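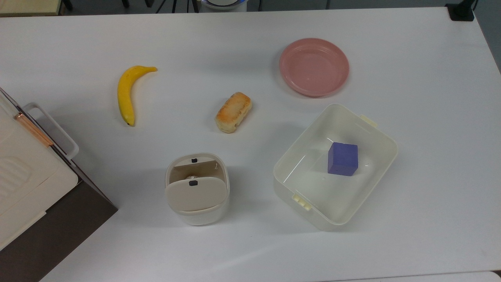 A bread roll, a banana and a pink plate on a white table.

Small bread roll

A bread roll is a small piece of bread, usually made for one person and eaten with a meal or between meals. It can be round, oblong or nearly square, and it may be served whole or cut across and filled. In many regions the words roll and bun are used for the same thing, while in others a bun must be sweet or must have a soft crust.

Dough

The basic dough contains wheat flour, water, yeast and salt. Milk, butter, eggs and sugar are added for softer kinds. Milk gives a finer crumb and helps the crust to take color, and sugar does the same in a smaller amount. Doughs with much butter rise more slowly and are often left in a cold place during the night.

After the first rise the dough is divided and each piece is shaped by hand or by machine. The pieces rest for a second time before they go in the oven. If they are placed close together on the tray they grow into each other, and the sides stay pale and soft when they are pulled apart. If there is space between them, the crust forms on all sides.

Regional kinds

In Prandville the common roll is oblong and has a weight of 100 grams before baking. It is brushed with milk and sold from early morning, and in most bakeries the last tray comes out before 11 a.m. The Havudden roll is smaller and contains rye flour and a little syrup. It is normally eaten with butter and cold fish.

The Mukedero roll is a sweet kind, with banana mashed in the dough. It belongs to the month of July, when the town has its summer market, but some bakers now make it during the whole year. The fruit must be very ripe, otherwise the taste is weak and the crumb becomes gummy.

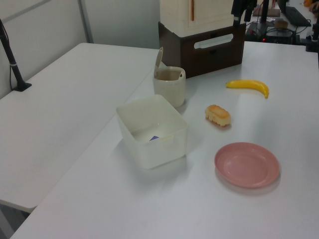 The baker Washington Sales, who worked in Mukedero and later in Sutherland, wrote down 299 recipes for small breads. Only 2 of them use banana. His collection was printed in one volume of 498 pages and is still used by baking schools in the area, although the oven temperatures are given only in words such as "strong" and "falling."

Storage

Rolls become stale faster than large loaves, as they have more crust compared with their crumb. They keep best in a closed box or a cloth bag at room temperature and should be eaten on the day of baking or the day after. The refrigerator makes them stale more quickly. For longer storage they can be frozen and then warmed in the oven from frozen.

See also: Bun; Rye bread; Sweet dough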